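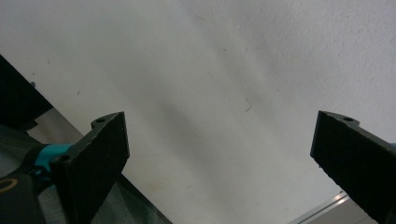 2 min read

Thread by Ravinder Li, Kesbridge robotics club

Posting notes from our gripper project since a few people from other schools asked how it's going. Club started it in May. We're students, so don't treat any of this as expert advice.

The task is pick and place by hand first. You carry the gripper around, close it on things, and the camera on it records what the jaws see. Later the recordings get used to train the arm. We call the hand-held one Jadach.

Most of this week went into the jaws. They're black, two of them, one close to a mirror of the other, and each has a flat inner face that does the holding. The sloping top edges are scuffed up by now. The gripping faces matter a lot more to us than the ridges, so we're leaving those alone.

We have 2,324 clips so far. Nearly 3 hours of that is from the last two sessions. Ginette Arsenault does the sorting and she throws out more than I would, but she's been right most of the time.

Things she throws out: jaws closed before the recording starts, a hand in front of the lens, any clip where the person stopped to talk.

Things she keeps that surprised me: starts with the jaws open over a bare patch of surface. The model needs to see what "nothing here yet" looks like. Our first version closed on shadows because every clip we gave it had an object in it.

White surfaces are the hard ones. Every speck and bit of fiber shows up, and soft shadows look like edges. I wanted to wipe everything down before each take. Ginette said leave some of it dirty - the room at the meet won't be clean either. We split it half and half.

If you're building your own jaws, print spares. The Alhassan team lent us a pair at the last meet and we still owe them.

Next session is for small flat parts: washers, coins, keys. Limadbridge is bringing their set so we can trade clips and see if theirs work with our gripper.

Will post how the washers go. Questions are fine in replies, I check after class.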